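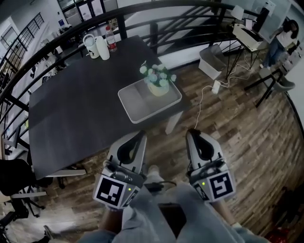 A reply from the Merninville office put it plainly: the table goes up in no time, and then we spend the rest of the morning deciding where the cables should run. Other sites have reported the same difficulty, and the cable steps in this section have been expanded accordingly.

Home Guides Furniture Power Storage Contact

We use cookies to remember your site and language settings. Accept Manage choices

Nestix Shared Workspace Guide
Section 4: Worktables on an Upper Level
Revised 13 December 2020

4.1 Scope

This section applies to rectangular worktables placed on a wood floor beside an open railing. It covers positioning, seating, power, and the items that may be kept on the tabletop. For enclosed rooms, see Section 3. Assembly of the table itself is described in the leaflet packed with the legs.

4.2 Before You Begin

Two persons are required to move the table. Sweep the floor and check that felt pads are fitted under all feet. Sites that ordered from Rowlands before January will find the pads in a separate envelope.

4.3 Positioning the Table

1. Carry the table to its location. Do not drag it across the planks.
2. Set the table down so that a clear walkway of at least 1000 mm remains between the tabletop and the railing.
3. Confirm that no table leg rests on a raised board or floor outlet cover.
4. Check the tabletop with a level. Adjust the feet by hand.
5. Press down firmly on each corner. If the table rocks, repeat step 4.

Caution: Do not place chairs, stools, or bins where they could be used as a step to the railing. Where a storage bin must stand at that side of the room, keep its lid closed and nothing on top of it.

4.4 Seating

1. Place the office chairs along the sides of the table that face open floor.
2. Adjust each seat so that the user's feet are flat on the floor.
3. Push chairs in at the end of the working day. The chair base should not project into the walkway.

Note: Stools are intended for short periods of sitting. They may be kept near a wall for visitors, but do not count as workstations when the site submits its seating plan.

4.5 Power and Cables

1. Choose the wall outlet nearest to the table. Extension cords may not be joined end to end.
2. Switch off the power strip before plugging in any equipment.
3. Lay the strip flat on the floor, to the side of the table that receives the least foot traffic.
4. Bring the cables up to the tabletop together. A white strip with white cables is easy to see on a wood floor, and this combination is preferred.
5. Attach a cable clip to the underside of the tabletop every 20 cm. Leave enough slack that the table can be shifted slightly without pulling a plug.
6. Fix a Pindex label to each plug and write the name of the equipment on it.
7. Switch on the strip and test each item in turn.

Caution: A cable that crosses a walkway must be covered for its full width. Tape alone is not an acceptable cover.

Printers and desk lamps should have a small desk of their own. A printer on the shared table takes up a place and shakes the surface while it runs.

4.6 Items on the Tabletop

One decorative item is permitted per table. Artificial flowers are recommended, as they require no watering near electrical equipment. Stand the pot in a tray with a raised rim. The tray allows the whole arrangement to be lifted aside for cleaning, and light colors show up well on a dark gray top.

Drinks are permitted under the following conditions:

- Water bottles must have a screw cap, kept closed between uses.
- Mugs should be insulated or carry a lid.
- All drinks are to be grouped at one end of the table, away from the cables.

Note: Arrangements taller than 18 inches block the view across the table and should be moved to a shelf.

4.7 Cleaning

Wipe the tabletop with a damp cloth and dry it at once. Lift the tray and wipe beneath it. Switch off and unplug the power strip before cleaning the floor around it. Do not use wax or furniture polish on the table; both leave marks that show strongly under daylight from large windows.

Record any damage on Form 13 and return it to the Nestix furniture desk. Replacement feet and clips are supplied free of charge. Tabletops are handled under Section 7, Repairs and Exchanges.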